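I bought the Skata slides in April because my feet hurt. That was all the research I did. I'd been padding around the house in flat old flip-flops for years, and by dinnertime my heels were complaining every single day. A friend, Severin Moser, wore his to a cookout and let me try them on in his driveway, and I ordered a pair that night!

The first thing you notice is the foam. It's thick and it gives a lot under the heel, then firms up toward the ball of the foot so you don't feel like you're walking on a mattress. I stand at the counter to cook most evenings, and my heels have gone quiet. I went back for a second pair in another color and I regret nothing.

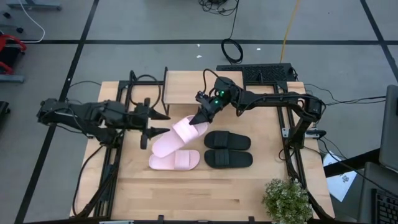
Pink slides and black slides on the tabletop.

Sizing is the one place to slow down. Skata only does whole sizes, and I'm a half. I went up and I'm glad I did, though my foot slid forward a little for the first week until the strap softened. If you have a high instep (I do) the strap will feel snug at first. Kaiwen Wei, my neighbor, has narrow feet and went down a size, and hers fit beautifully.

They're great around water too. I hose them off after gardening and leave them on the back step, and they're ready again by lunch. On smooth wet tile I still take it easy – the grip is decent, but I wouldn't run in them. On wood floors they're quiet, with none of that slap-slap noise my old ones made.

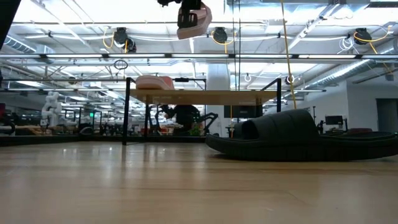

How they compare

I also own the Yan house slide and had the Tritell for a summer. The Yan is lighter and packs flatter, so it still comes on trips with me. The Tritell had a lovely soft footbed that went flat on me by August. The Skata is the bulkiest of the three and easily the comfiest, and it's what I reach for when I get up at 6 a.m. to let the dog out.

My only real gripe is that the foam picks up dog hair like you wouldn't believe. A damp cloth sorts it out.

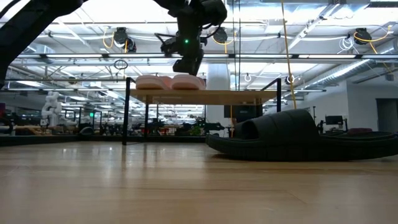
Can I wear them with socks?
Thin socks are fine in every size. For thick winter ones, go up a size, or the strap will pinch across the top of your foot.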